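Paper towel "amnesty" returns to Gutine, with few answers on what it saves

07/07/2020
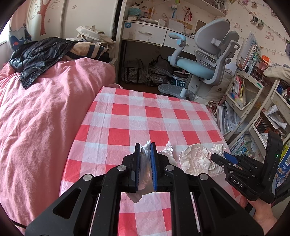
The town of Gutine will bring back its used paper collection in November, and this time the council wants 1,000 households to sign up. The first run, which ended in the spring, drew fewer than 500. What those households got for their trouble is harder to say.

Under the plan, residents keep napkins, paper towels, tissue and scrap paper out of the trash and put them in a separate bag, which is picked up every second week and taken to the composting yard at Hsiao. The council says the paper breaks down with yard waste and comes back as soil for parks and school gardens. It is calling the second run an "expansion." The town's own notes from its June meeting call it an "extension of the trial period pending results," and those are two different things.

The contract again goes to Lenik, the hauler that ran the first round. No other company was asked to bid. Council staff said the sum fell below the level at which bids are required, but they would not give the sum. A written request for it was sent to the town clerk and had not been answered by the time this item was posted.

Lenik's report on the first run is 11 pages long, and six of them are taken up by a survey. Most people who filled it in said they felt good about taking part and would do it again. That is pleasant to hear, but the survey went only to homes that stayed in to the end. Anyone who dropped out after a month of keeping a bag of old napkins under the sink was not asked why.

The report does not say how much paper was collected by weight. It gives a number of bags, and the bags were not all the same size. It also does not say how much of the load was turned away at the yard, although drivers were told to leave behind any bag with plastic in it. Wrapping film and the windows from envelopes are the usual trouble. A coated paper cup looks like paper to most people, and the leaflet that went out to homes did not mention cups at all.

Chin-lung Chuang, who ran a composting site for the neighboring town of Cledard until he retired, read the report at our request. He likes the idea of composting paper and has done it at home for years. He is less sure about sending a truck down every street to get it.

"Paper is light and it's mostly air," he said. "You fill a truck fast and you haven't picked up much. If they had the weights, I'd expect them to print the weights."

Chuang said a compost pile does need dry brown matter, and that torn paper does the job well enough when leaves are short. In the fall, though, leaves are not short. The new run starts in November, when the Hsiao yard is already taking in more leaves than at any other time of year. He asked whether anyone had checked with the yard before choosing the month.

The council says it did, and that the yard "raised no concerns." The yard's manager did not return two calls.

Supporters make a fair point about the landfill. Gutine pays by the ton to dump its trash, and the rate has gone up again. Paper that stays out of the bin is paper the town does not pay to bury. But the town does pay to have it collected, and without a weight on one side and a price on the other, there is no way to tell whether residents come out ahead. A cheaper plan, raised at the June meeting and not put to a vote, would have let people drop the paper into the yard waste carts they already have. Staff said at the time that it would "need further study." It is not clear why that plan needs study and this one doesn't.

Lenik said in a short statement that it was "proud of the response" and would share more figures after the second run. It did not say whether bags would be weighed this time – a scale on the truck is not an unusual thing to ask for – and it did not say whether homes that quit would be surveyed.

Households can join through the town website or at the front desk of the town hall. There is no charge for now. The sign-up form asks people to agree that a fee "may apply in later phases," in small print above the signature line, and does not give an amount. The council is due to take up the fee question after the second run ends.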